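Re: [allotments] Water butts and the new standpipe

On 25 April 2026, the plot holders' list wrote:
> Does anyone know if the standpipe by the Brorkotik gate will be on
> before the summer? I'm carrying cans from the far end and it is
> 300 paces each way. Also, are second-hand butts still going?

The pipe is laid but not connected. Baysal have to fit the meter first, and they won't give a date. I'd plan on using the far tap until September.

There are 12 butts left from the Fusadau lot, all 190 litres, with lids but no stands. They cost 19 pounds each - same as last year. Put two courses of brick under yours or you won't get a can beneath the tap. Plots on the top row can share a downpipe from the long shed if both holders agree.

Please don't run hoses across the main path. One was left out overnight and a barrow wheel split it.

The cake and plant stall is still on. Bakes in the hut by ten, please, with a list of what's in them. Doughnuts went first last time, so more of those if you can.

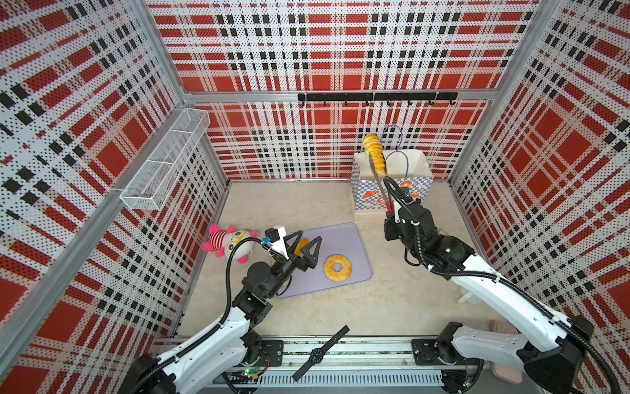

Seedlings can go straight on the trestles outside, labelled and in pots you don't want back.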